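# Folding on the floor: notes for the Mellamville evening

*(Lights up first. Wait for the chairs to stop scraping.)*

Good evening, and thank you for coming out after supper, which I know is the hour when a sofa has the strongest pull on a person. I'm going to talk about shirts for a while. I grew up in a house in Fulletdale where the ironing board was always buried under something, so we folded wherever there was a flat place, and I've been fond of flat places ever since.

Start with the button-up, the one people give up on. A T-shirt forgives you. A button-up has a collar that wants to stand, a placket that wants to twist, and two sleeves that go wherever they please. So before any folding at all, lay it out. Collar away from you, hem toward you, front side up, and take your time over it. Smooth from the placket outward with the side of your hand – slowly, as if you were petting a cat that hasn't made up its mind about you.

*(Click. Let them look at the green shirt.)*

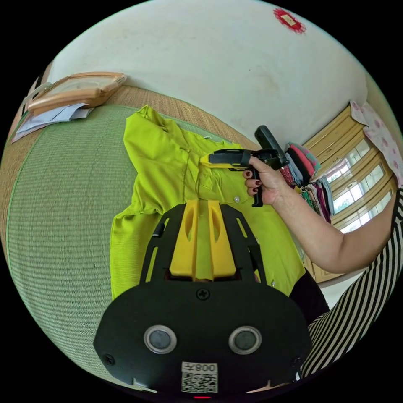 Remedios Sison wrote to me after the Dumlao talk that she never lays a shirt out at all, she holds it up by the shoulders and folds it in the air against her chest, and that in a small apartment you learn to manage without a floor. I've tried it her way and I end up with one sleeve over my shoulder, but if it works for you, please keep doing it!

*(Pause here. Someone usually has a story.)*

Now, buttons. I close the top one and one in the middle, and I leave the rest alone. Charalambos Gkikas, who lent me his slides for Gastanberg, closes every single one, and his shirts do look lovely in the drawer. I'm too impatient. After that it's sleeves back, sides in, and the bottom brought up in 2 folds.

Then the bed. Plenty of us do our sorting there, and a woven mat makes a nice firm top for it. Do make room first, though. Papers and clocks and whatever else has landed on the bed can go over to one end, and the shirt gets the middle. If a sleeve is still rolled, unroll it before you do anything else.

*(Click.)*

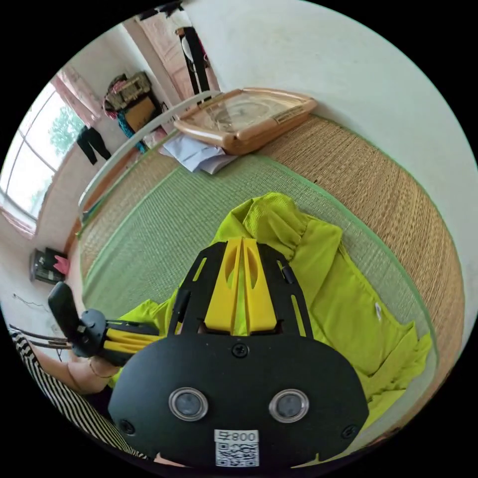
*Slide 4: lime-green shirt on the mats, sleeve still rolled, clock and papers farther back.*

*(Hand out the practice shirts. Ask people to pair up with a neighbor. Keep the water jug away from the front table.)*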